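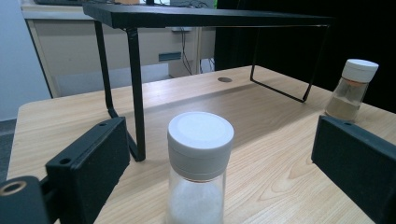 Gebremedhin Gebreyes would have liked the open day to run until evening. He told me so in the doorway of the Tapia hospice day center in Titport, where he had come to see what last year's sponsored walk had paid for, and by then the coats were already going back on.

The walk was held in April and 34 people finished it. Most were walking for a parent or a partner. The money went on the garden room, which opened to visitors for the first time this month, and on eight reclining chairs for people who come in for day treatment.

Dzintra Butkienė took us through in groups. We saw the garden room first, then two treatment rooms and the small office where families can talk to a nurse about money and home care. The corridor between them is narrow and we had to wait for a tea cart to get by. She said the day center sees 23 patients a week and would like to add evening hours, but the night staffing isn't there yet.

Mostafa Bouzid walked the whole Clukgate route in April for his brother. He spent a long time in the garden room and asked if the back door could be left open in summer. It can – there is a ramp now, and the path goes as far as the pond.

A collection during the afternoon raised $800. It will go toward blinds for the garden room, where the sun comes in low after lunch.

Next year's walk will start from the Clukgate parking lot again. Sign-up sheets are at the front desk, and walkers under 16 need an adult with them. The number 8 bus stops outside.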